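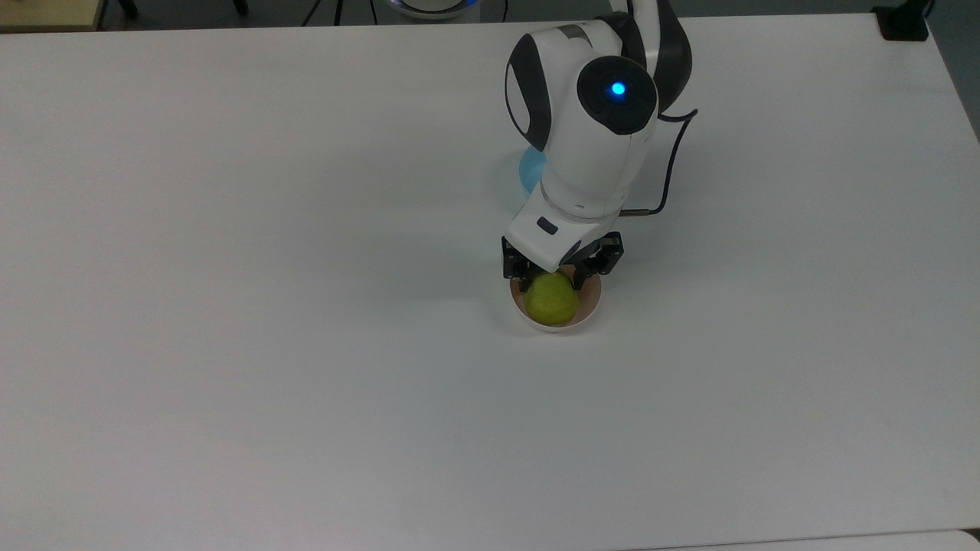 How do you compare two grippers fairly when they close in completely different ways?

Give them the same object, the same starting pose and the same number of tries, change one thing at a time, and write down every miss as well as every lift. That is really the whole method, and the rest of this page is me explaining how we go about it, with a few of the mistakes I made so that you needn't repeat them.

I look after the small arm bench at Clullenby, and I've been asked often enough how we choose fingers for soft and round things that Zoia Stasiv finally told me to write it up. So put the kettle on, this will take a little while!

Before you start

You'll need your arm, the grippers you want to compare, a plain bowl, and something round to pick up. Fruit is lovely for this. It rolls when you nudge it, it bruises if you squeeze too hard (and the bruise tells you so by the next morning), and it costs next to nothing. A green apple sitting in a bowl is my favourite test of all, as the fingers have to get down between the fruit and the rim, and a gripper that looks marvellous on a bare table can come badly unstuck there.

Clear the table around the bowl. I used to leave my notebook and a screwdriver within reach of the arm, and I've since bought another notebook.

Step 1: Fix the bowl's position

Put the bowl where the arm can come down on it from above without stretching. Make two small pencil marks at the edge of the base, or use a paper ring if you don't want to mark the table. Every gripper gets the bowl in exactly this place. Carola Lindemann lines hers up by eye and swears it makes no difference, and we have agreed to differ.

Step 2: Set the approach height

Bring the open gripper down slowly until the fingertips are level with the top of the rim, then stop. Save that pose. From there you only want a straight move down and a straight move back up, with no turning of the wrist in between. If one gripper is longer than the other, save a fresh pose for it, measured from the fingertips and not from the flange. I got this wrong for a whole afternoon with the Lornex fingers and blamed the poor things for being clumsy.

Step 3: Set the opening

With a two-finger gripper, open it wide enough to clear the fruit on both sides but not so wide that a tip lands on the rim. There's often less room than you'd think. For our usual apple and bowl I leave 5 mm each side and adjust from there. If you can't get that, turn the wrist a little before the approach and try again, or pick a wider bowl and use it for every gripper from then on.

Look at your cables now, too. Take the arm through the full lift by hand or at crawling speed, and check that any loose loop near the wrist stays slack and doesn't catch on a joint. Please do this each time you swap a gripper, even when you're sure.

Step 4: Run the tries

We do 14 tries per gripper, resting the fruit back in the middle of the bowl each time. Close, pause for a breath, lift, hold, lower, open. Start with the lowest force that holds, and don't be tempted to turn it up halfway through! If you must, begin that gripper's run again.

Note down what happened in plain words: "slipped left", "caught rim", "held, but fruit turned". Finn Buschmann uses a tidy code of letters for all this, but when I went back to my February sheets it was the plain words that helped me.

Step 5: Change the fruit, then repeat

Once both grippers have done the first fruit, try a smaller one and then something less round. The Aebischer pads did beautifully on apples for us and rather less well on pears, where the narrow end kept sliding out. The Omau fingers were slower to set up but minded the shape much less, so those are what live on our arm most weeks.

Reading your results

Look at the misses first. If they're all of one sort, a small change to the opening or the height will probably cure them, and it would be a shame to give up on a good gripper over that. If they're scattered every which way, check that the mounting screws are snug before you blame the fingers.

If your fruit keeps rolling as the first finger touches it, your bowl is most likely off centre. Go back to Step 1, move it a touch, and make your pencil marks again.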